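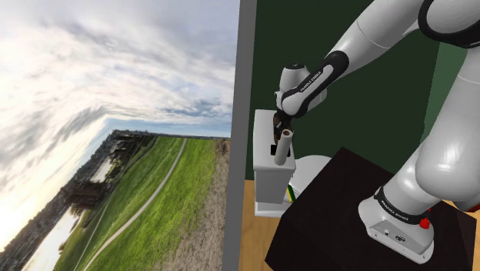
A written rule for a robot cell should say how the work ends, and most of the rules I read say only how it begins. I have spent many years writing work instructions for small factories, and in the last two years more and more of these instructions are first tried in simulation, before any metal is bought. I think this is a good development. But I also think that we have become careless about what a simulated cell is allowed to prove. Take a simple insertion station: one arm on a black pedestal, a white fixture beside it, and the gripper closed on the top of a short upright tube. In such a model there is a horizon that leans to one side and a hillside where the rest of the workshop should be, and for testing the motion this does no harm at all. For writing a safety rule it matters very much, for the rule is also about the rest of the workshop.

I will explain with a case I know well. At Drulia, where I worked on the documents for an assembly line, the simulation team delivered a report with 2386 completed cycles. It was careful work. The report gave the grip force, the speed near the fixture, and the tolerance of the part in the hole. On the strength of this report, the manager wanted to copy the values directly into the operating instruction, and also to copy the sentence "the cell is verified". I asked him verified for what, and we had a rather long discussion.

My opinion was, and is, that the word "verified" must always have a second half. Verified for reach. Verified for the order of the movements. Verified for collision with the parts that were in the model. When the second half is missing, the reader fills it by himself, and a reader who is in a hurry will fill it generously.

The existing standards already ask for a risk assessment of the real installation, and I do not say that we need a new law. What we need is a small habit, a kind of company rule, and I would like to propose how it could look.

First, every simulation report should carry a list of what was left out. I do not mean the usual paragraph at the end with the word "limitations", which everyone writes in the same way. I mean a real list: the cables, the air hose, the door of the cabinet, the person who brings the tray. At Itton they have started to do it, and their first list had 42 lines. Some colleagues laughed at it. Then the electrician read it and added the cable duct, which passes exactly where the operator puts his foot.

Second, the limits should be written next to the number, on the same page. If the instruction says that the arm may approach the fixture at a certain speed, the line below must say where this speed was found, in the model or on the floor. One letter is enough, M or F. I have used this marking in three projects and it costs almost no time. The people who maintain the cell like it more than the people who design it, and I can understand both.

Third, and here I know that many engineers will not agree with me, the stop button must be treated in the document as a place. In a model it is enough that a stop exists. On the floor somebody must get to it, perhaps with a tray in the hands, perhaps from the wrong side of the pedestal. I have read instructions where the stop function is described in great detail, with the reaction time and the category, and nowhere is written where a person stands when he needs it. I would ask for one sentence: from this working position, the stop is reached with this hand. If the author cannot write this sentence, he should go to the cell and stand there.

Against all this I hear one serious objection, and it is not a stupid one. More text means less reading. The instruction for a packing cell at Ferent had grown to 247 pages, and I am quite sure that no operator has ever read it from the first page to the last. A rule that nobody reads does not protect anybody. I accept this. But when I went through that document, I found that the pages were full of general warnings, copied from other machines, and among them was even a chapter about a conveyor which the cell did not have. When this material was removed, 40 pages remained, and the list of omissions fitted into them without difficulty.

There is a second objection, which I find weaker. People say that the simulation becomes better every year, and soon the difference will be so small that my M and F will look silly. Perhaps. The light and the surfaces are already very good, and a new colleague can look at a rendered arm for some seconds before he notices anything. For me this is a reason to mark the difference more clearly. When the model was made of grey boxes, everybody remembered that it was a model.

I should add that I have nothing against the people who build these models. The team at El Sherbiny, with whom I exchange drafts, is more strict than I am, and will not release a value before it has been repeated with the fixture moved a little to each side. They taught me to ask what happens when the part is held slightly too high. Before that, I wrote "the gripper holds the part" and was satisfied.

What I would like to see in the next revision of our own template, which is planned for August, is quite modest. A field for the second half of "verified". A page for the things left out, with space for handwriting, so that the electrician can also use it. The letters M and F in the margin. And a signature from somebody who has stood in the working position and put a hand on the stop.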